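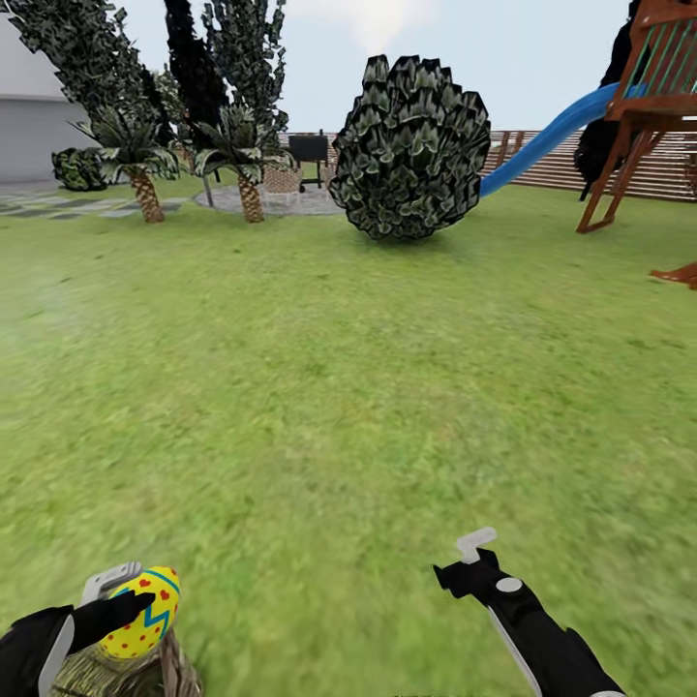
Julville is a backyard for simulated robots, and we've had a wonderful time building it. It loads into Amgate like any other scene pack, and it comes with 11 ready-made tasks for two-armed setups. The egg hunt is the one people try first, and you can see why: a yellow egg with little red hearts and a blue zigzag, a woven basket, and a whole lawn to work over (with a slide and a barbecue grill in the background if your robot needs something to look at). Answers to the things we get asked most are below. Last updated March 20, 2019.

What do I need to run it?
Amgate 2 or newer and 10 GB of free disk space. You don't need a real robot. Plenty of people have the pack running the same evening they download it!

Which grippers can I use?
The Brosix pair is set up for you, cameras included. You can bring your own model too, as long as Amgate can open it. Put the file in the grippers folder and pick it from the start menu. Check the fingertip contact settings before your first run, especially if your model came from a project with flat tabletops.

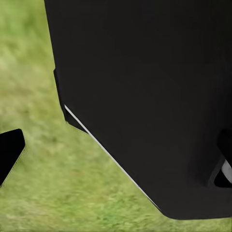

Grass is softer ground than a table, so fingers that press down hard may sink a little before they stop. Turn the "ground firmness" slider up if that bothers you. I like it low, myself. It makes picking up small things much more interesting.

Can I move the trees and furniture?
Yes, please do! All 87 objects in the pack can be moved, scaled or hidden, and the plants can be swapped for each other. The house is the exception. It stays where it is, though you can switch it off completely.

How big is the working area?
The whole lawn is open to you, and so is the paving by the house. Each task has a start point, which you can drag anywhere you like. Try starting near the edge of the walkway sometime.

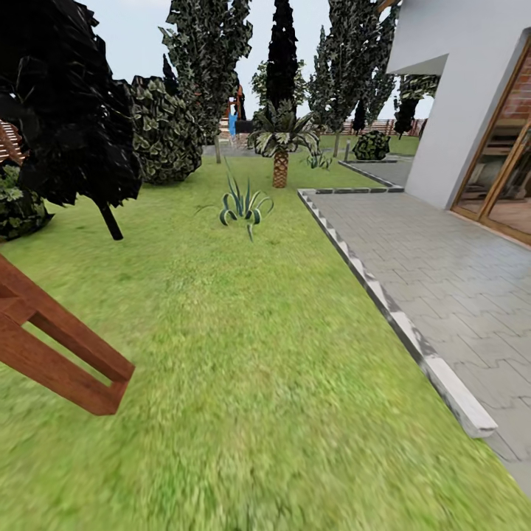
If a start point lands inside a shrub or a wall, Amgate shows it in red and won't begin the run. Drag it clear and press Start again.

Does it slow down on an older computer?
It can, and leaves are usually the reason. Choose "simple foliage" in the display menu and leave shadows off while you practice.

Who makes Julville?
Guerreiro, which is a very small outfit. Mairéad Ó Néill builds the gardens and I look after the tasks and this page. A vegetable patch is planned for August, and we'd love to hear what you want growing in it.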